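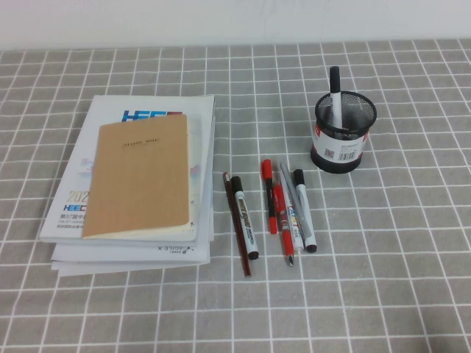
A notebook on a table.

The future arrives in Plitow by bus

The promise was made from a stage at the edge of the old sugar works, under a banner so large that the wind kept trying to take it to the next county. Plitow, the regional premier told the crowd, would be the engine of the coming decade. Investors had noticed. Investors were, in his phrase, already packing their bags. A brass band played, a ribbon was cut, and everyone went to look for the sandwiches.

I have been to a good many of these occasions and have come to admire the form. There is a ribbon, which must be attached to something. There is a number, which must be large. And there is a speech in which the town is told that it has been asleep, that this was the fault of the previous lot, and that it is now awake. Plitow has been woken up four times in my working life. It must be exhausted.

The large number this time was 208. That is how many firms are said to have signed letters of interest in the Plitow Growth Corridor, a strip of land running from the sugar works to the Tultby road. A letter of interest is a handsome object. It comes on thick paper and commits the sender to roughly what you commit yourself to when you tell a neighbour you must have them over some time. The development office will let you read the list, if you ask in writing and come in on the right morning. I did both. It contains a maker of garage doors, a great many consultants, two firms at the same address with very similar names, and a bakery that is already in Plitow and has been for longer than the premier has been alive.

The bakery was puzzled to be on it. Someone had come in and asked whether it was interested in the future of the region, and it had said yes.

None of this makes the corridor a fraud. There is a road, and it is a good one. Before it was built, the lorries for the Tultby quarry came straight through the market square, and people who live there now sleep with their windows open, which they will tell you about at length. The roundabout at the sugar works has been planted with lavender. The new water main was badly needed and nobody cut a ribbon for it, water mains being hard to stand in front of.

The trouble is what lies beside the road. The plan shows 50 plots, each coloured in a cheerful orange and given a letter and a number, like seats at the theatre. At the time of writing 16 have been sold. On those there are three finished buildings, a fair amount of fencing, and a depot that belongs to the regional roads department. The premier's office counts the depot as inward investment. I asked where it had been invested inward from, and was told the other side of town.

Plitow's own council is in an awkward spot. It is run by the premier's opponents, who fought the corridor when it was proposed, voted for it when the money arrived, and now have to decide whether to be proud of it or appalled. They have settled on both. The council's winter newsletter carries a front-page photograph of the roundabout under the headline "Our Road" and, inside, a long complaint about the cost.

Over in Tultby, which got the other end of the road and none of the plots, feelings are simpler. Tultby had put in for a college annexe and was turned down. It had put in for the court office, and that went to Haugland. What it received was a sign at the junction saying that Plitow was an excellent place to do business. The sign has been turned round twice. The police are looking into it without, I would say, great urgency.

Haugland is the name you hear most in these conversations, usually with a sigh. It is the regional capital, has the ministries and the good hospital, and sends out officials with rolled-up maps. A young person in Plitow who does well at school goes to Haugland, and comes back at New Year to say that everything looks smaller. The corridor was meant to stop this. The premier said so from the stage: our sons and daughters will no longer have to leave. A row of sixth-formers had been let out of lessons to hear him say it, and they applauded nicely. I asked a few of them afterwards what they planned to do. They were going to Haugland.

It would be easy to be sour, so let me put the other case, which was put to me very well on the 19 bus by a woman with a seed potato catalogue on her lap. Her view was that politicians had promised Plitow nothing for years and had kept that promise to the letter. If the present man promised the moon and delivered a roundabout, that left the town one roundabout up. She hadn't voted for him and was thinking about it. She also wanted it known that the lavender had been planted too close together.

I think she speaks for more people than either party would like. The opposition's campaign rests on the idea that voters feel cheated, that they were told to expect 208 firms and can see three sheds. But you only feel cheated if you believed it in the first place. Most people in Plitow heard the speech the way they hear the weather forecast for the coast. It was pleasant, it was about somewhere else, and they took a coat anyway.

There is a comparison to be made with Skumberg, and the opposition makes it constantly. Skumberg had its own corridor, under an earlier government and with a different colour on the map. It had a banner, a band and a number. What it has now is a very wide road that goes past a garden centre. The garden centre does well. On Sunday afternoons, I am told, you can't park. But the business rates that were supposed to pay for the new school never came, and the school is still in the temporary buildings, which have been temporary for so long that one of them has had its roof replaced.

The premier's people dislike Skumberg being mentioned. Lessons have been learned, they say, and when pressed on which lessons, they send a document. I have read the document. It says that stakeholder expectations should be managed at an early stage. I suppose that means smaller banners.

What would help is duller than anything you could announce. The plots are too big for the firms that want them and too dear for the firms that are already here. The garage at the top of the market square would like to move out to the corridor and needs a quarter of a plot. It has been told that plots cannot be divided until the review, and that the review can't begin until more plots have been sold. The bakery, whose interest in the future is on file, wanted a loading bay. It was sent an invitation to a breakfast.

I went to the breakfast. It was held in one of the three finished buildings, and there were name badges and a film. The film showed the corridor from the air at sunset, with all the orange plots filled in by computer: glass fronts, saplings, tiny people carrying tiny coffees. At the end the lights went up and a man from the development office invited questions. There was one, about the drains.

The next announcement is due in February, after the regional budget. I hear it will be a logistics hub, a word which has come to cover anything with a large door. The premier will be there, and the band has been booked. The council will attend in protest and has asked for seats near the front. If you are coming by car, follow the signs for the sugar works, but check which way they are pointing at Tultby.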